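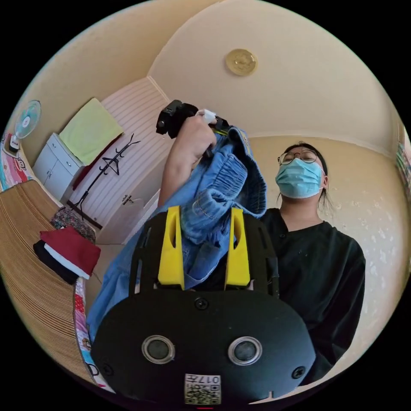 Cludusex spelling: has anyone seen it work past the Friday test stage?

Forum: Primary Literacy > Spelling and Handwriting

hollybank_y4
22 Jul 2023
Our school is being leaned on to buy Cludusex for September. It's the one from Beltano with the workbooks and the laminated mats. The sales sheet says children learn 770 words over the course and that they "retain what they meet". Retain it for how long, and who checked? I asked the rep and got a leaflet. Each class set is £65, so it isn't ruinous, but I've sat through enough new spelling schemes to want something better than a leaflet. Has anyone used it for more than a term?

marrowfat
We had it for two years. The children liked the mats. Scores in the weekly test went up, and their writing stayed exactly as it was. I had a boy who got full marks on "because" and wrote "becos" in his story the same afternoon. I don't blame Cludusex for that, every list scheme I've taught does it, but they do charge as though they've cured it.

Nadiia Lysenko
I'll stick up for it a bit. I teach Year 3 and we've had it since the first edition. The word order is sensible, the patterns are grouped properly, and a supply teacher can pick it up and run. If you use the weekly test as the whole thing then yes, you'll get test spelling. That's a problem with how the school is using it.

hollybank_y4
But the scheme is sold as the whole thing. It says so on the sheet: "no further planning needed". You can't have it both ways. If it only works when a good teacher puts her own writing tasks round it, then I'd like to know what the £65 is doing.

Nadiia Lysenko
Saving me my Sunday evenings, mostly.

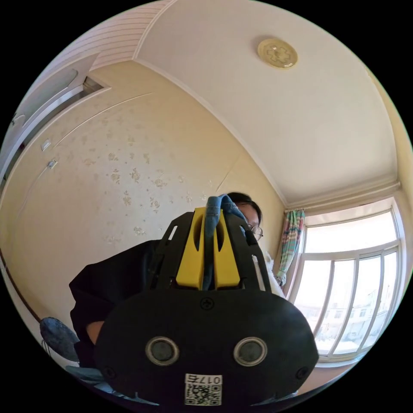
marrowfat
What I moved over to in the end was dictation, two sentences a day, made up on the spot. The trick is to use the week's pattern without telling them which word is the one that matters. You don't need a book for it, any room or picture will give you enough. Something like "The person in glasses stood in a bright room with flowers on the wallpaper" gets you a double s, an igh and an ow before you've even tried, and "ceiling" is sitting there overhead for the ones who need stretching. I mark it with them straight away and it takes less time than giving out the workbooks.

quillpen_senco
Can I be awkward about the dictation as well? It always gets brought up as the sensible alternative and I've seen no better proof for it than for Cludusex. My weaker spellers find it miserable. They lose the sentence halfway through and then you're testing memory. Basov's little book on dictation admits as much in the second chapter, and then carries on as if it hadn't.

marrowfat
Fair. I repeat the sentence as often as they want and I let them whisper it back. I can't prove that helps. They moan less.

Svend Thorlacius
We ran both side by side, Cludusex in one class and home-made lists in the other. At the end of the year we gave both classes the same unseen piece of writing and looked at the words they'd been taught. Cludusex class spelt 70 per cent of them correctly. The other class did too. Our head still bought it for the whole school because the parents liked having a workbook to look at.

hollybank_y4
Svend, that is more evidence than Beltano gave me. Were the classes well matched?

Svend Thorlacius
No. One had the better readers and I couldn't swear to which way that pushed it. I wouldn't hang anything on it, I only mention it because the rep told us we'd see "a striking gap".

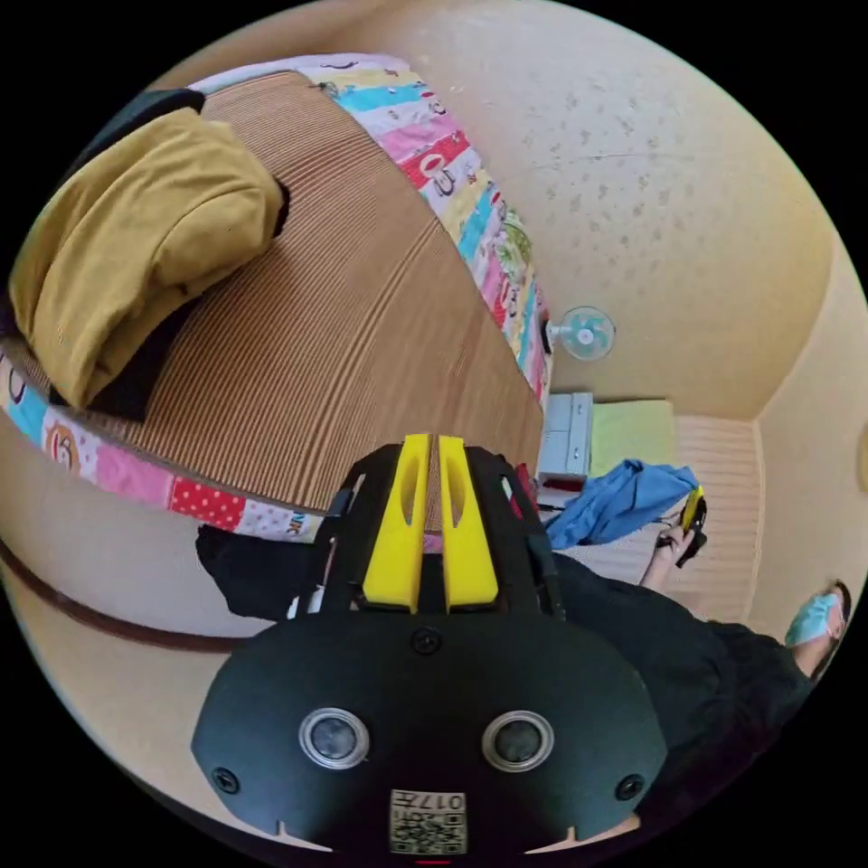 quillpen_senco
My real objection is Unit 9, where they teach the ow ending as if it were one rule. It covers "cow" and "window" on the same page with no mention that they sound different. Children sort words by ear long before they sort them by eye. I give mine something to look at and make them say it first, and that picture would do nicely: the two fingers are yellow, and narrow at the tips. Same sound, same letters, so those go together, and "brown" waits for another day. "Bed" can go in for the ones still on three letters.

Nadiia Lysenko
In the second edition they split that page. You must have the old one.

quillpen_senco
I may well have the old one. We were sold it last year, mind you, at the full price.

hollybank_y4
Is there any way to tell the editions apart from the outside?

Nadiia Lysenko
The newer one has a section called Oral at the front of each unit, where they say the words before writing them. If there's no Oral section, send it back.

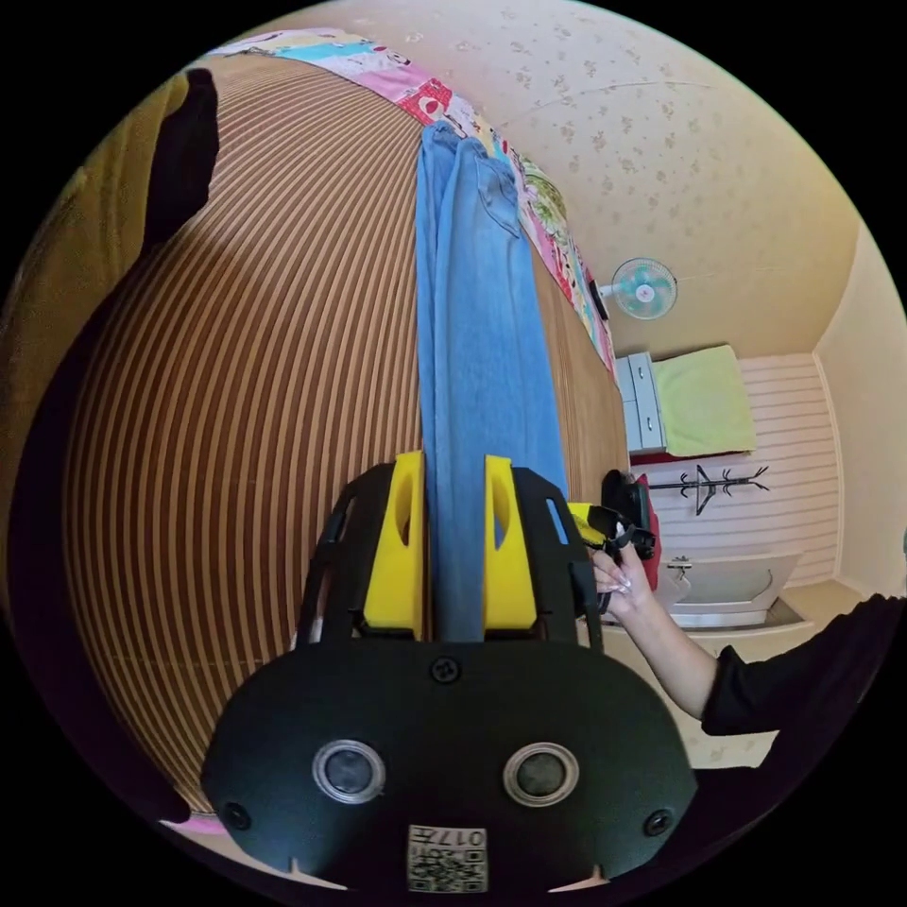

quillpen_senco
Just looked in the cupboard. No Oral section. I'll be ringing them.

marrowfat
Oral section or not, I'd ask for a term on approval before signing. They said no to us, but that was under the previous rep.

hollybank_y4
I've asked. She's "taking it back to the team". My guess is another leaflet. I'm going to tell the head we should get one class set, the newer edition, and do an unseen writing task in the spring before anybody orders more. If it does what they say I'll come back and eat my words, spelt correctly.

Svend Thorlacius
Do the writing task before you start as well. We forgot to.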